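Why Do Sad Songs Make Us Feel Better?

by Iolanda Vieira

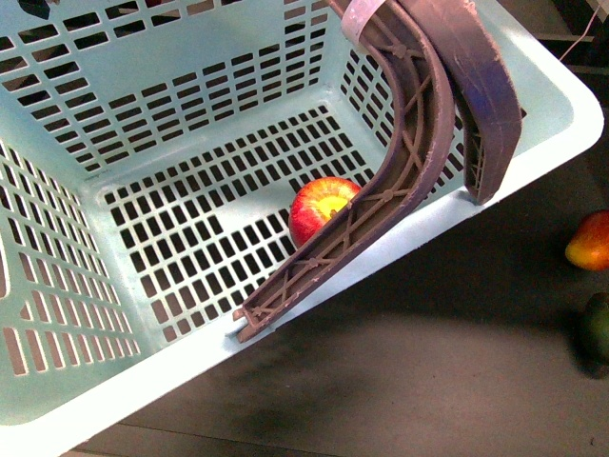 Why would anybody listen to a sad song when they already feel sad?

Mostly for company. A sad song can feel like a friend who sits down next to you and doesn't tell you to cheer up, and when you're missing someone, that can be just the kind of friend you want.

When I was nine, my grandfather died, and that August my mother played the same slow record by a singer called Paiva every single evening while she did the dishes. I thought she was making herself sadder on purpose! I even hid the record once, behind the coats (she found it in a minute). Years later I asked her about it, and she told me the song let her cry for a little while, and then she could come and read to us.

So what makes a song sound sad in the first place? Often it's slow. Often the tune stays low, or slides downward, a bit the way your own voice does when you're tired and don't much want to talk. Many sad songs use what musicians call a minor key, a family of notes that lots of people hear as gloomy or mysterious. Not everybody hears it that way, though, and plenty of lively dance tunes are in a minor key too.

Then there are the words. You may never have met the person singing, and they may have written the song before you were born, but if they sing about an empty chair at supper and you have an empty chair at your house, well, you know exactly what they mean.

When a singer we love dies, people often play the old songs again, sometimes all together. In my town, Nollholm, over 500 people once stood in the square and sang for a choir leader who had died. I knew 2 of the verses and hummed the rest.

If a song ever makes you feel too sad, you can turn it off and go find a grown-up to sit with. The song won't mind waiting until you want it again.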